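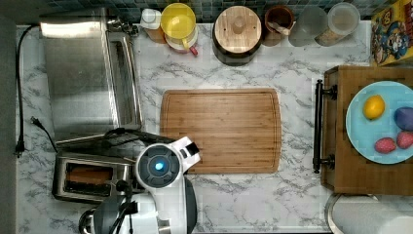 Back from the Jetero open day, typing this up before I forget it all. Jetero is the studio lot where they shoot Pondow, for anyone who wandered in from the quiz pages. Season three starts up in January, so the sets are all standing and they let the public in for one Monday before the cast comes back.

Doors at 10. I got there at 9.20 and the line was already past the gate. They'd split us into groups of 80, which is way too many people for a hallway set. Spent most of the police station part looking at the back of somebody's parka.

The station is tiny, by the way. On screen it looks like it goes on forever. It's one room and a corner, and they swap the signs. The interview room from the season two finale has walls that roll away, so all those tight shots of Jatoi sweating were filmed with half the room gone. Kind of spoiled it for me, kind of made me want to rewatch.

Best part by a mile: the talk with Märta Westerberg, who designs the sets. No slides, just her on a stool with a mic that kept dropping out. She said the ferry office was built for one episode and the writers liked it so much they moved an entire subplot in there. Explains a lot about the middle of season two, which I still think drags. Somebody asked if the flooded basement was real water. Yes, and it leaked into the next stage over. She did not want to talk about the ending. Somebody asked anyway. Twice.

Costume room was a quick walk thru behind a rope. The green coat is there and it's much more worn at the cuffs than I expected. Prop wall has 3,473 tagged items according to the sign, and we had maybe four minutes with it. I found the broken compass and the Cletberg ferry tickets, did not find the music box. If anyone in a later group saw it please say so in the comments.

Complaints. No place to sit. One coffee cart. The gift shop ran out of the station mugs before lunch, so I paid 47 dollars for a sweatshirt in a size I am not. The guide for our group was nice but clearly hadn't watched past the pilot, and got the brothers mixed up the whole way round.

Would I go agian? Yes, in a smaller group. Season three thoughts coming once I've gone back over the finale with those rolling walls in mind.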